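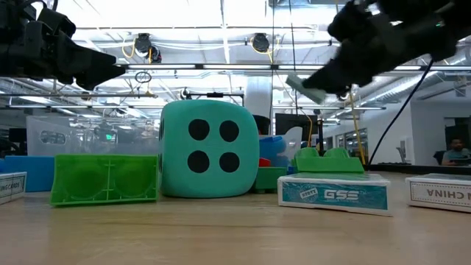

Review of the Povier Two-Arm Workstation
Prepared for the Resberg equipment budget, 22/04/2019

Rating: 4 out of 5

The Povier was reviewed as a possible purchase for the Rustthorpe site, where the work is sorting small toys, blocks and cards into containers. Two arms share one table, and each can reach well in over the wood.

The quoted price does not include cabling, spare gripper fingers or containers. Buyers should allow around $900 for these in the first year. Delivery from Dehghan was billed separately at $458.

Floor space needs early planning. The rails slope outward on both sides of the table, and the arms come in across them. Cables also run over the table edge and along the floor, so a room measured for the tabletop alone will be too small.

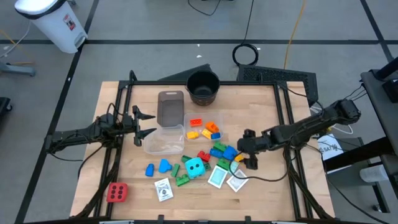
Recommendation

Purchase of one unit is supported. A second should wait for the September budget, when the cost of replacement fingers will be known. Requests for floor plans go to the Resberg office.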